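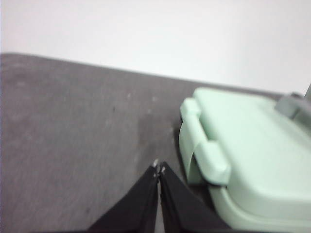 Figure 21. Storage box with lid and side latch, on the work table.

Section 4: Closing and Opening the Box

Set the box on a flat table before you start. Leave enough space next to the latch for the tab to swing out fully.

To close the lid

1. Wipe the rim of the box and the underside of the lid with a dry cloth. Crumbs or grit in the seam will keep the lid from sitting level.
2. Lower the lid straight down onto the body. Do not slide it into place.
3. Press along all four sides with the palm of your hand.
4. Lift the latch tab until the thick upper part hooks over the rim of the lid.
5. Push the lower flap in toward the side of the box until it clicks.
6. Run a finger along the seam. The gap should be the same width all the way along. If it is wider on one side, open the latch and repeat from step 2.

To open the lid

1. Hold the lid down with one hand.
2. Pull the bottom end of the flap outward and up.
3. Unhook the tab from the rim, then raise the lid.

NOTE: A new latch may feel stiff. It loosens after roughly 15 openings.

CAUTION: Do not carry the box by the latch tab. Support it from underneath with both hands.

CAUTION: Do not force the latch shut over an overfilled box. Take something out and try again.

If a latch cracks or comes off, order part 751 from Plavamport. Latches for the older Flidport boxes do not fit. Snap in the new latch before you fill the box again, and see Section 5 for washing.

Revised December 29, 2021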